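Setting the finger pads again

7 May 2021

Another evening on the gripper model. I changed the pad friction in August and never wrote the values down, so this time they are going here where I can find them.

The cell is the same one as before: two-fingered gripper, one table, small numbered blocks to pick up and put back. I run every change in simulation first. Baiba Mets, who looks after the real arm at Nerkard, won't load a settings file until it has done 200 picks on the screen, and I have stopped arguing with her.

The trouble was the block turning in the grip. I had the closing force too high and the contact stiffness at 824, left over from the Vetex pads we no longer use. I dropped the force two steps, set the stiffness to 2,000 and cleared the old pad offsets.

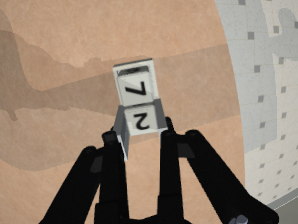

Simulated pick with the new values, pads at the lower end of the block. The 7 is lying on its side.

The block still leans a little, and I can live with that for now. What I want to fix next is the grip height. The pads are low on the block and I would like them nearer the middle, so the approach point needs to move.

Jobs left: save the file under a proper name, check both fingers have the same joint limits, and send Baiba the log.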